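Wednesday, late

Quick one tonight, eyes are closing. Did the desk corner after all. Meant to do taxes. Did not do taxes.

Started because I couldn't find the Trateo invoice and Drita needs it by noon tomorrow. Ended up with everything off the wall rail and on the floor at 5 to nine, which is how these things go with me. Found the invoice in the yellow folder. It was in the yellow folder the whole time. I looked in the yellow folder on Monday!

Anyway. Threw out 14 pens. Kept 2. Threw out the Ginley catalog, the old Ginley catalog, the bag of rubber bands that had gone to goo. Found a 20 in the back of the Jireš notebook, so that's lunch paid for. Did not find the good scissors. Did not find the stapler either, but I think that's in the car.

Two computer mice. Why do I own two white mice. One goes to Mom, hers clicks twice when you click it once. And calculators, same story, the scientific one from night school that I can't part with and the pale yellow one I really use. Scientific stays up in the wire organizer where it can look smart. Yellow one can live by the big basket. I like it there, can grab it without standing up.

The big mesh basket is the winner of the night. Folders upright on the left, grid notebook on the right, tape on top for now. Tape needs a real home – put it in the front bit with the other roll? Then where do the clips go. Thought about it for way too long and made toast instead.

The long mesh one stays on the back wall. Tried it lower, hated it, moved it back. Fine. Whitewashed boards still look nice with the black wire, glad I didn't paint them. Floor wants a proper going over tomorrow, little bits of paper everywhere, one pointy scrap I must have stepped over a dozen times and still didnt pick up.

Told Zlatko I'd started so he'd quit asking.
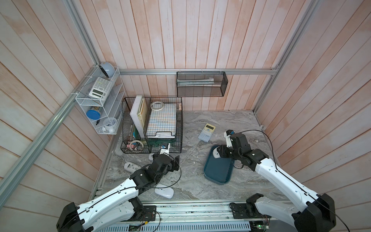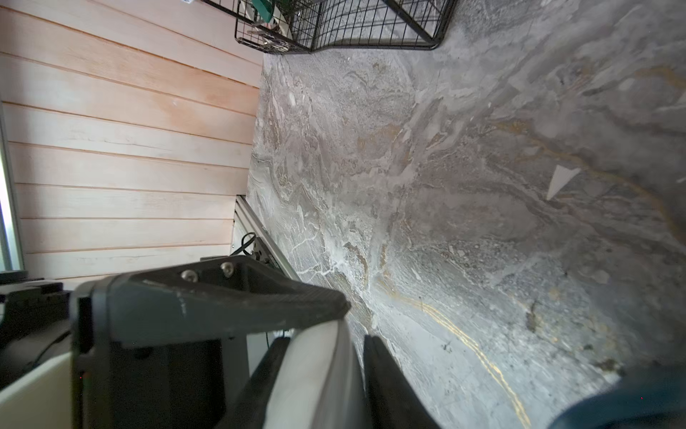
Zlatko Babić wrote back in under a minute that mesh is fine for folders but anything smaller than a thumb ends up in the corners, and I should get a cup or an old jam jar for the little stuff before I go buying more from Vondside. Also that he wants his hole punch back. Did not know I had his hole punch. Will look tommorow, after the invoice, before the vacuum. Bed.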